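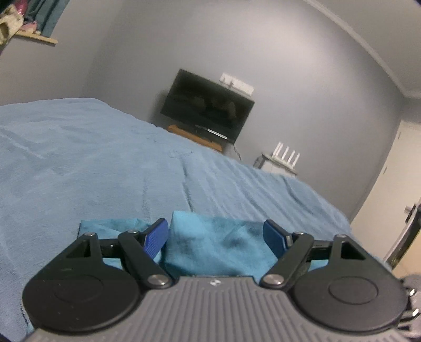 My brother has had my left kidney for nine weeks now, and I've been asked enough questions about it at work that I decided to write the answers down in one place. He's 61 and I'm a few years younger. His kidneys had been failing slowly for most of a decade, and last winter the doctors started talking about dialysis. I got tested in December. I was home from the hospital two days after the surgery and did most of my recovering in bed with the light blue blanket over me, which is how I came to know the bedroom ceiling so well. If you're reading this before your own surgery, make up the bed before you leave home. You won't want to tuck in a sheet when you get back.

The testing took longer than I thought it would. I gave a lot of blood. I collected my urine for a full day in an orange jug that had to be kept cold, so it sat in the refrigerator door next to the milk, and my husband switched to black coffee. There was a chest X-ray, a CT scan, a stress test, and a long talk with a social worker whose whole job was to make sure I wasn't being pushed into it. She asked me the same thing four different ways. I was annoyed then and I'm glad of it now. At one point she told me I could back out at any time, right up to the operating room, and that the hospital would only tell my brother I wasn't a suitable donor. I thought about that a good deal on the drive home.

We live in Cotimell and the transplant center is a little over three hours away, so there was travel on top of everything else. My brother's insurance covered my testing and my surgery. It didn't cover gas, meals or a place to sleep. We stayed at the Faro, a motel a few blocks from the hospital that has a lower rate for families of patients. You have to ask for it, as it's not on the website. With the motel, the gas, the parking and the food, we spent $1,818 from the first appointment to the last. I got $800 of that back from a fund the social worker told me about. The form was long and they wanted every receipt. Keep your receipts in an envelope from day one. I kept mine in the glove compartment and lost a few.

The surgery was on the early side. I had to be there at 5:15 in the morning. My brother was in a room down the hall and they let me walk over and see him in my gown and socks. We are not a family that makes speeches. He said, "You still have time to run," and I said my car was in the pay lot, and then they came to get me.

I woke up sore, with a dry mouth, and the worst of it was my shoulder. They pump gas into your belly to make room to work, and afterward some of it sits up under the diaphragm and you feel it in the shoulder. I had read that and it still surprised me. Walking helped. The nurses had me up that evening, and the next morning I walked down to his room pushing my IV pole. He had color in his face. He'd been gray for so long that I'd stopped noticing it. His wife had noticed, and she was crying into a paper towel. 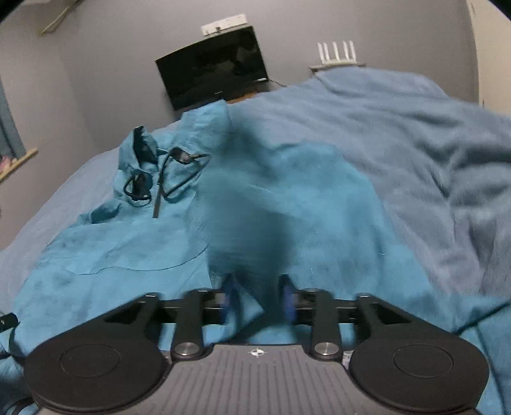
The first week at home was slow. I couldn't lift anything heavier than a gallon of milk, and I couldn't drive. Getting up was the hard part. A nurse had shown me how to roll on my side first and push up with my arm, and I did it that way for a month. I held a small pillow against my stomach when I coughed or laughed. I slept a lot during the day and badly at night. I got tired in a way I hadn't felt since my kids were babies - I'd be fine, and then I'd need to lie down right then, even in the middle of a phone call.

Food was a nuisance too. I didn't want much. The people at Lei, the noodle place next to my work, sent over a big container of plain broth and rice, and that was most of what I ate until the weekend. Then on Saturday I woke up and wanted a grilled cheese sandwich, and I had 2 of them.

My brother has the harder job. He takes pills twice a day and will for the rest of his life, and the times matter. He uses an app called Zillex that goes off on his phone until he marks the dose as taken. It goes off in church and in the grocery store. He had blood drawn twice a week at first and now it's once a week. There was one scare in the third week when his numbers went the wrong way, and they kept him overnight and changed a dose. I didn't sleep that night. I kept thinking there was something wrong with the kidney, as if I'd sold him a bad car. It came back down and it's been steady ever since.

People ask if I feel different. I don't, much. I get tired a little sooner in the evening. I drink more water and I can't take ibuprofen anymore, so it's Tylenol for headaches. I have a yearly checkup to keep, and three small scars plus a longer one low down where they took it out. I went back to work after five weeks. I have a desk job. If I stocked shelves for a living it would have been longer.

They also ask if he and I are closer. We talk more, that's for sure. He used to call on birthdays, and now he calls after every blood test and reads me the numbers. Then he asks about my tomatoes. His next appointment is at the end of the month and I'm riding along this time, mostly to sit in the waiting room. I have one form left to turn in while I'm there.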